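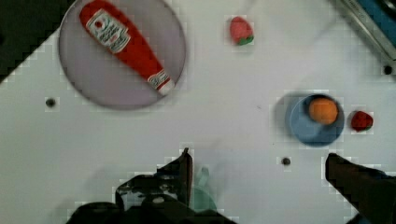

Ketchup on the plate, white table.

5/1/23. I live in Wondcombe three years now and I want to write a little about the bus to Skallton, the 575.

1/ In February they changed the timetable. Before, I could take the 7.10 and be at my desk with a coffee. Now the first one leaves at 7.40 and my work starts at eight.

2/ The 869 is still running, but it goes by Grunivthorpe and takes about 3 times longer. My neighbour likes it for the harbour view. I prefer to sleep.

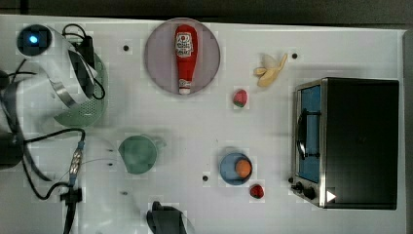

Issue 3, p. 3

3/ The colander is my favourite colour of green, by the way. Back to the bus.

4/ I wrote to Öberg, the company who runs both lines. They answered very politely that my comment is "in the programme for review". I asked which programme. No reply yet.

5/ If you also travel from the town centre in the morning, please write to them too. Short letters are fine, mine was too long.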